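4.2 Open day at Tullwood

The second round of trials was run as part of the July open day at the Tullwood building. Not our first choice of venue. Visitors came through in groups, stood at the rail, asked questions, left. Two stations: a wall screen showing the simulated counter, and next to it a desk where a visitor could take the hand controllers and drive both arms. Américo Frade ran the desk in the morning, Lourenço Patrício after lunch. Same software build at both stations (Goltesero, the version described in Section 3), no changes made on the day except one, noted below.

We wanted to know whether people with no training would use two arms when given two arms. Earlier lab sessions said mostly no, but the lab participants were grad students who had all read the protocol and probably guessed what we were after. An open day crowd hasn't read anything. Kids, parents, retired machinists, a few people from Parner who knew more about grippers than we did.

Each visitor got a short spoken introduction and was asked to pick up any object they liked from the counter and put it down somewhere else. No target, no score. Colour was the only thing mentioned about the objects, as in "the red one", to keep from naming them. The viewpoint was fixed behind the body shell, looking out along the counter, so the driver saw roughly what the robot would see. Visitors at the rail saw the same view on the wall screen. 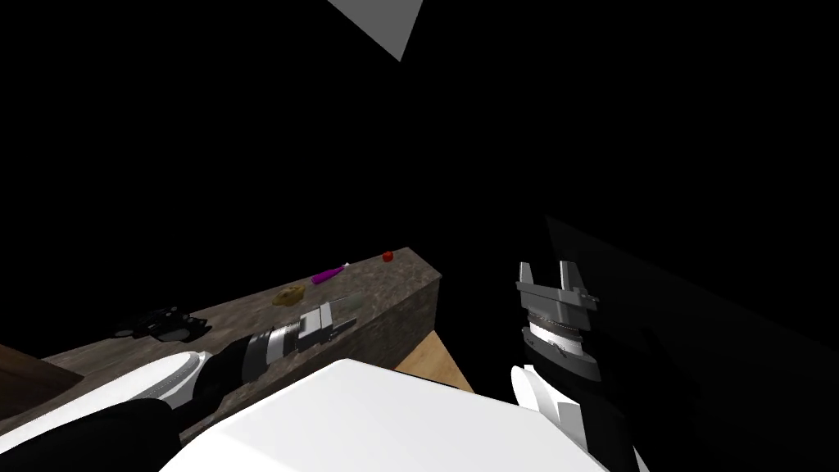 Figure 6. Simulated counter with four small objects, from the operator viewpoint. Left gripper low over the counter, fingers slightly open; right gripper upright, fingers open.

The posture in Figure 6 is one we coded as "parked": one arm over the work, the other held up clear of it. It was by far the most common posture at the desk. Visitors would send one arm out and raise the other, then forget it. Several held the second controller up in the air like a torch for the whole turn. When asked afterwards most said they were keeping it out of the way, which is a sensible answer and also not the behaviour the interface was designed for.

Logging ran the whole day at a fixed rate and gave 3575 segments. After dropping idle time, dropped connections and the stretch where the left and right controllers had been swapped (our fault, the labels came off) there were 928 usable segments. All of the coding was done by two of the authors separately, Frade and Rodrigo Pinheiro, with disagreements settled by going back to the recordings together.

The one change. Late in the morning the scene lighting was left as it was, but the brightness on the wall screen was turned up, people at the back of the group couldn't make out the dark object at the left of the counter. The desk monitor was not touched. We don't think this affected the driving but it did affect the comments from the rail, which got a lot more specific afterwards — and louder. Drivers were plainly taking advice from the group by the afternoon. Segments with audible coaching are flagged in the data and analysed seperately in Section 4.4.

Depth was the main complaint. Visitors overshot the red object at the far end of the counter, then undershot it on the next go. The purple one was prefered by children, on colour we assume, and its length gave them an obvious direction to line the fingers up with. Valter Antunes suggested a drop shadow under each gripper as a depth cue; added since, not evaluated here.

Limits of this part of the study are the obvious ones. No control over who took a turn, or for how long, and no record of who had already watched six other people do it.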